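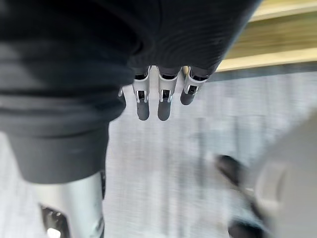 Figure 1. Robot hand with silver finger segments and dark gray fingertips, gray floor below.

Can a Robot Tidy a Room Yet?
Project report by Aurelia Gasser
Advisor: Meinrad Wyss

1. Why I picked this

Every year some company says its robot will be folding our laundry soon. I wanted to know how much of that holds up when you stop watching short clips and read the logs. My project compares two chores, picking clothes up off a floor and putting stock back on a shop shelf, using trial records from the Doltia project and a set of shelf runs from Fusitz.

2. What I counted

The Doltia records cover 1122 attempts at floor pickup. An attempt passed if the item ended up in the bin with no person stepping in. That sounds easy to judge, but the operators did not always agree. A sock hanging over the rim was a pass for one of them and a fail for another. I went with fail.

I left out 900 attempts from the older software, which used a different bin and a different starting position. That left a much smaller set than I had planned on, and I would not bet money on any percentage taken from it. I have left percentages out of this report for that reason.

3. What I found

Hands are better than I expected. Jointed fingers like the ones in Figure 1 look ready for ordinary objects, and on shelf runs with boxes the logs are pretty boring, in a good way.

Cloth is another story. A T-shirt has no fixed shape, so the robot has to guess where to grab, and a bad guess often means dragging the shirt along the floor. Some attempts took up to 5 minutes for one item. I can clear my own bedroom floor in less time than that – and my bedroom is bad.

The shelf runs have their own problem. Someone set out the boxes in neat rows before each run, and that setup time is not in the log. If a worker at Meireles, the store where I have a weekend job, has to prepare the shelf first, I don't see what has been saved.

4. Problems with my own work

I read the logs and did not run any trials myself. Two of the log files had missing end times, and I dropped them. Mr. Wyss also pointed out that I only compared the robots with me, and I am not a fair test.

5. Answer to the question

Not yet for clothes. Maybe for boxes, if setup time gets counted and still comes out fine. Next term I want to ask Flovgate for their raw shelf data, including the runs they stopped early.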